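Informe de avance: recetario vecinal de Jisen
Mar 25, 2021 · Por Iker Llorente
Lectura: 2 min

¡Hola, Su-bin! Te cuento cómo va el recetario, que va bien (con algún susto). De las 400 fichas que repartimos por el barrio han vuelto 387, casi todas escritas a mano y unas cuantas con manchas de aceite que me encantan. Na-rae Yoo las está pasando a limpio y ya ha terminado sopas y encurtidos.

Lo que va más lento son las medidas. Cada casa tiene su taza, su puñado y su «lo que pida la masa», y Kyu-ri Kwon lleva semanas llamando por teléfono para aclararlo. Nos quedan 15 recetas dudosas, sobre todo de panes.

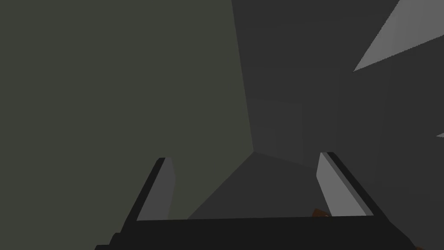 Dinero y plazos

De la partida de imprenta nos sobran 1616 euros, y me gustaría pasarlos a traducción, ¡si te parece bien! La imprenta Skemham nos mantiene el precio hasta noviembre, así que por ahí estoy tranquilo. El índice lo hará Wayne Bunting en cuanto cerremos los postres.

Necesito tu visto bueno para el cambio de partida antes de encargar nada. Te mando el capítulo de sopas aparte.

3 comentarios · 8 veces compartido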